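okay, thread time, because three people have asked me how I got my mom's recipe cards off paper and into something my cousins can read. settle in!
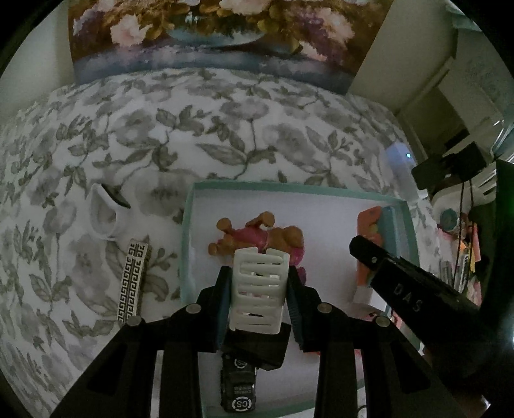

So Mom had 153 cards. Index cards, backs of envelopes, one bank deposit slip with a pulla recipe on it (the good one, obviously). Half in Finnish, half in English, some switching in the middle of a sentence.

My first try was typing them all up over one weekend. I got through 11. Mom's handwriting is gorgeous and also completely unreadable after the word "flour."

Second try, I called Aunt Seija. Seija Vuorinen can read anything my mother ever wrote, they passed notes in school for years. We did video calls, me holding a card up, her reading it out, me typing like a court reporter.

Problem: Seija has opinions. "It says two eggs but she used three." Okay, so which do I write down?? I ended up with two lines on every recipe, "card says" and "Seija says," and I love it so much more than a clean version.

The measurements were their own adventure. A "coffee cup" shows up constantly. Which coffee cup! Seija says the small ones with the gold rim, my brother Valtteri says the brown ones from the cabin. He has them now so we filled one with water and poured it into a measuring cup. A little over half a cup. Good enough for me.

There's also a card that just says "Martti's fish" with an oven temperature and nothing else. If anybody on here knew Martti Rantala and ate his fish, please get in touch, I'm serious

For the files I kept it really plain. One text document per recipe, name of the dish first, then whose it was. I looked at a recipe app called Tandeder and it was pretty, but it wanted me to tag everything by "cuisine" and "mood" and I'm not assigning a mood to rutabaga casserole

Scan both sides!! I skipped the backs on the first batch and had to redo it all. The back of the rye bread card has a grocery list and a phone number and a note to my dad about the car. I'd rather have that than the bread tbh

Last Wednesday I printed the first 12 and mailed them to my cousin Sointu, who called me the same night she got them because I'd left the cardamom out of the buns. Card says no cardamom. Sointu says cardamom. So now there's a third line.

Still to do: the desserts, everything in pencil, and whatever is going on with the card labeled "NOT for Christmas." Will post the pulla one when Seija and I agree on the butter.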